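# Getting tea and coffee stains out of mugs, and keeping them out

I run the kitchen side of a small church hall and have a cupboard full of mugs at home as well, so most of what follows comes from doing the same job many times over. It covers stains, chips, storage and the odd smell. 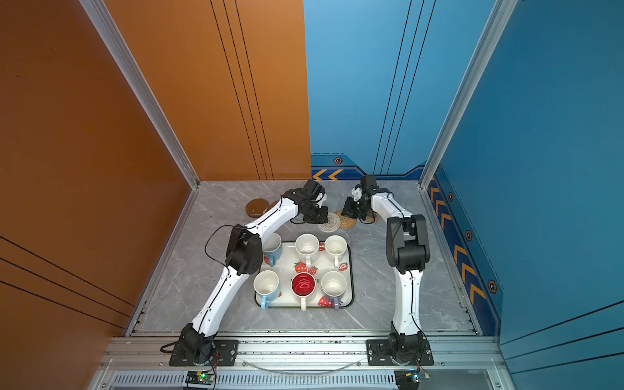
Most brown marks inside a mug are tannin, and washing-up liquid doesn't touch tannin once it has dried on. It will take the grease off the rim and leave the ring where it was. You need either a mild abrasive or something that lifts the colour.

## Bicarbonate of soda

Start with this. Put a teaspoon in the mug, add a few drops of water to make a paste, and rub it round with a damp cloth. Don't use a scouring pad. A week's worth of tea comes off in under a minute. Rinse well or the next drink tastes chalky.

If the stain has been there for months, put in a heaped teaspoon, fill to the brim with hot water from the kettle and leave it for an hour. Then rub. Old stains near the handle, where the cloth doesn't reach, come off with a soft toothbrush.

## White vinegar

Vinegar is for limescale. If you live in a hard water area the stain may well be sitting on top of a layer of scale, and the bicarb will slide over it without doing much. Warm a little vinegar, pour it in to cover the mark, leave for twenty minutes and rinse. Then go back to the bicarb.

Don't mix the two in the same mug. It fizzes nicely and then you have slightly salty water.

Never put vinegar and bleach together, in a mug or in the sink.

## Denture tablets

One tablet, hot water, leave overnight. These are good for tall mugs and for flasks with a narrow neck. The shop's own brand does as well as the expensive ones. I buy the box of 100 and it lasts me most of a year, including the flasks.

## Oxygen bleach

For a big batch, use a washing-up bowl with a scoop of the plain, unscented powder sold for laundry. Hot water, stir until it dissolves, mugs in on their sides so no air is trapped, and leave for two hours. Wear gloves. Wash everything in the normal way afterwards and rinse twice.

I do this with the hall mugs every August when there are no bookings. I don't use it on anything with a gold or silver rim, or on anything hand-painted.

## What not to use

- Steel wool. It leaves grey lines in the glaze and the tea then settles in the lines.
- Chlorine bleach. It works, but it gets into any crazing and you can taste it.
- Melamine sponges more than now and again. They are very fine sandpaper and they dull the shine.
- Salt on a soft glaze. Fine on ordinary white mugs, too rough for studio pottery.

## Grey marks

Grey or black lines that look like scratches are usually metal, left behind by teaspoons. Bicarb won't shift them. A cream cleaner of the sort meant for hobs will, if you use a small blob and a wet cloth and go gently. Check the packet says it is suitable for crockery and rinse very thoroughly.

If they keep coming back, look at the spoons. Cheap soft ones mark a lot more than decent stainless. Stopping people from stirring so hard is another matter.

## Chips and cracks

A chip on the foot of a mug can be smoothed with wet-and-dry paper, used wet, and the mug will carry on for years. A chip on the rim means the mug is finished as a mug. Use it for pens or for mixing up filler.

To test for a crack you can't see, hang the mug from one finger by the handle and tap it with a pencil. A sound one rings. A cracked one gives a dull clack. Do this before you put boiling water in anything that has been dropped.

I have never had a glued handle I would trust. The glue softens in hot water, and the handle lets go when the mug is full.

## Storing them

Stack no more than two high, and only if they are the same shape. Different shapes stacked together wedge, and you will end up pulling on a handle to part them. If two have stuck, fill the top one with cold water and stand the bottom one in warm. Wait five minutes and twist.

Rims up or rims down is an old argument. Raghavendra Kurup, who does the teas with me, stores his rims down to keep the dust out. I keep mine rims up, as the rim is the weakest part and a shelf liner holds on to damp. If your cupboard is open shelving, his way is better. In a closed one I would stick to mine. Either way the mugs must be bone dry first, or you get a stale smell by the weekend.

Hooks under a shelf save a lot of room. Allow 13 centimetres between hooks for ordinary mugs, more for wide ones, and screw them into solid wood. Chipboard gives way after a while - I lost three good mugs finding that out.

## Coasters and tables

Wipe the bottom of the mug, not only the coaster. Most unglazed feet are rough enough to scratch a varnished table, and the rough ring also soaks up water and lets it out later. A few turns on wet-and-dry paper sorts it for good.

Cork coasters stain but don't stick. Slate looks smart and needs felt pads underneath. Glossy ones stick to a wet mug, come up with it and then drop, usually on something.

White rings on a waxed table often come out with a little mayonnaise left on for a few hours and wiped off with a soft cloth. Try it at the back first.

## Smells

A mug that smells of soup or of somebody's herbal tea should be filled with cold water and a slice of lemon and left overnight. For lids and travel cups it is nearly always the seal. Prise it out with the handle of a teaspoon, soak it in hot water with bicarb, dry it fully and push it back in. If there are black specks left in the rubber, buy a new seal.

## Dishwasher

Tilt mugs so the water runs off the base. Top rack only. Leave a finger's width between them, as they knock against each other on a long wash and that is where most rim chips come from. Take them out as soon as they have cooled and tip the puddle off the bottoms on to a tea towel before you carry them across the kitchen.

Rinsing a mug with cold water straight after the last mouthful saves most of the work on this page.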